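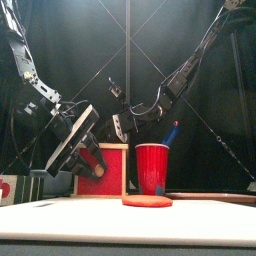

Red box, bench view

From: Ariel Layug
To: Turkdale Allotments and Gardens list
Date: May 21, 2023
Subject: Re: [turkdale] Saving bean seed, how much to keep back?

On the list, Harken wrote:

> I have grown the same climbing bean for a few years and always
> bought fresh seed. This year I would like to save my own. How
> many plants do I need to leave, and do I have to keep them away
> from the runner beans on the next plot? Also, last time I tried
> it the seed went moldy in the jar by Christmas. I had picked the
> pods when they were yellow and shelled them the same evening.
>
> The variety is Skirkalo, from the swap table.

Harken,

Skirkalo is a common bean, so the runners next door won't cross with it. They are a different species. Other climbing French beans might, but not often, as the flowers mostly pollinate themselves before they open. I leave one row's width between varieties and have had one odd plant that I know of. It had purple pods and I ate it.

On numbers, I leave 22 plants and don't pick from them at all. You can get by with fewer if you only want enough for your own plot. What I would not do is pick all summer and then save whatever is left at the top in the fall. Those pods are late, they are often small, and in a wet year they don't finish.

The mold is from shelling too early. Yellow pods still have a lot of water in them. Wait until the pods are tan and papery and the seed rattles. If frost or a week of rain is forecast, pull the whole plant, roots and all, and hang it upside down in a shed. I had some hanging into November last year and they were fine.

After shelling, spread the seed on a tray indoors, one layer deep, for a couple of weeks. Then try one with a hammer. If it shatters it is ready for the jar. If it squashes, leave the rest out longer. Paper envelopes are more forgiving than jars if you aren't sure.

Weevils are the other thing. Once the seed passes the hammer test I put the closed jar in the freezer for a few days, then let it come back to room temperature before I open the lid. Don't freeze it before it is dry or you will kill the seed.

For the swap we need up to 200 beans of each variety, packed in tens. Write the name and the year on every packet. Last time we had several that just said "beans, good."

Umali asked off list whether old seed is worth sowing. I had four-year-old Skirkalo come up well last spring, a bit slower than the new. Put ten in a damp paper towel and see how many sprout before you give them a row.

I am on plot 644 most evenings if you want to look at how the poles are set up.

Ariel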